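Adhesive wall hooks: frequently asked questions
Betarley Household Fixings, technical support 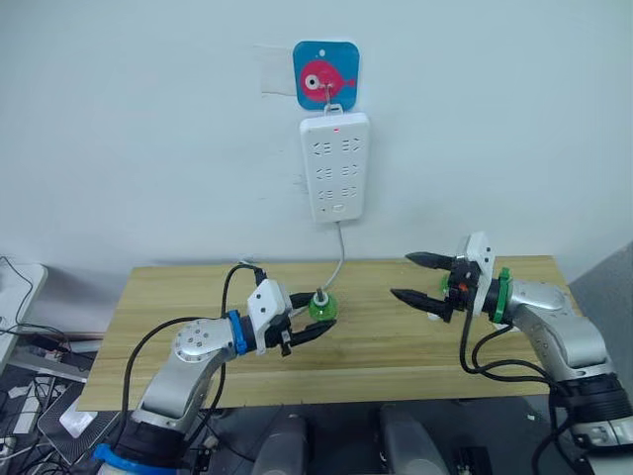

Adhesive hooks are rated by static load, meaning a weight that hangs still and is not pulled. The rating printed on the packet applies to a clean, flat, painted or tiled surface. Objects with a cable need more allowance, as any tug on the cable is passed to the plate. A power strip hung by its loop from a single hook, with the cable running down the wall to a table, is a typical case. For this kind of use, choose a hook rated at twice the weight of the object.

How long should I wait before hanging anything?
Leave the plate for 24 hours. In an unheated room in November, leave it for 48.

Which surfaces are unsuitable?
Wallpaper, bare plaster, brick, and any paint less than three weeks old. Textured paint reduces the contact area and the rating no longer applies.

How do I prepare the wall?
Wipe with surgical spirit and let it dry. Do not use washing-up liquid or furniture polish. Both leave a film.

What is the difference between the 39 mm and 70 mm plates?
The 39 mm plate is rated at 285 g and the 70 mm plate at 1,000 g. The adhesive is the same.

Can a plate be used again?
No. Replacement pads are sold separately for the 70 mm plate only.

How do I remove a plate without lifting the paint?
Warm it with a hairdryer for one minute, then draw a length of dental floss down behind it. Unplug and take down any electrical item first. Residue can be rubbed off with a fingertip. The wall may look lighter where the plate has been.

Who do I contact about a failed hook?
Write to Imani Lyimo in technical support, giving the batch code from the packet and the type of wall. Queries received after 4 pm are read the next working day.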